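Dry Mixes: Two Bowls and a Clean Counter
Posted 9/6/19 by Elsie Birkett

Get the bowls out before you open any bags.

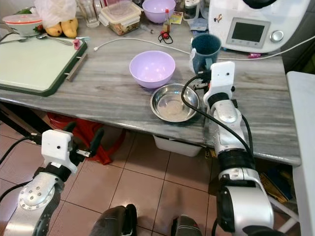
I use a wide, shallow bowl for dry stuff and a deeper plastic one for whatever gets added later. Metal wipes out easier when flour or spice mix sticks to the bottom. Tap the side and most of it slides to the middle, then use a dry pastry brush for the rest. Don't rinse first or you'll have paste.

On marble, wipe up powder with a dry cloth before a damp one. Keep lemon juice and vinegar off it. They leave dull spots.

Coffee goes at the back, away from your elbow.

Next: storing brown sugar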